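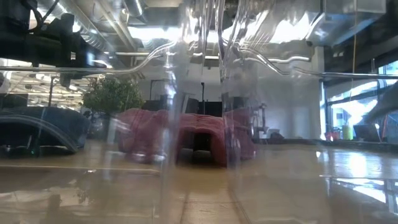

Mustaddale Household Repair and Reuse Program
Progress report to the Boersma Fund, second period

The grant supports weekly repair sessions at two sites, Mustaddale and Emon, and a small lending stock of hand tools. This report covers the period ending in May.

Sessions and attendance

The program held 20 sessions, as set out in the grant agreement. Residents brought in 155 items, chiefly lamps, small kitchen appliances, clothing and chairs. Attendance at Mustaddale was steady throughout. Attendance at Emon was lower than planned in the first weeks and improved after the starting time was moved to 6:30 p.m. The later time will be kept.

Items that could not be repaired were returned to their owners with a written note of the fault and the part required. Requests for sewing help exceeded the places available at both sites, and a waiting list is now in use.

Tool lending

The lending stock opened one month behind schedule. Shelving ordered from Cirnmont was delivered in the wrong depth and had to be exchanged at the supplier's expense. Lending has since been limited to 14 days per loan. At the close of the period, 5 tools were overdue and reminders had been sent.

Budget

Spending on rent and insurance is in line with the approved budget. Spending on replacement parts is below budget, as most residents chose to buy their own. We request permission to move the unspent portion to the sewing line, where a second machine and additional instructor hours are needed. A revised budget table has been submitted separately.

Next period

Electrical safety testing will be introduced at Emon once the testing equipment has been calibrated. Sessions at Mustaddale will pause for two weeks while the floor is refinished. The next report will include results from the resident survey, now being distributed at both sites.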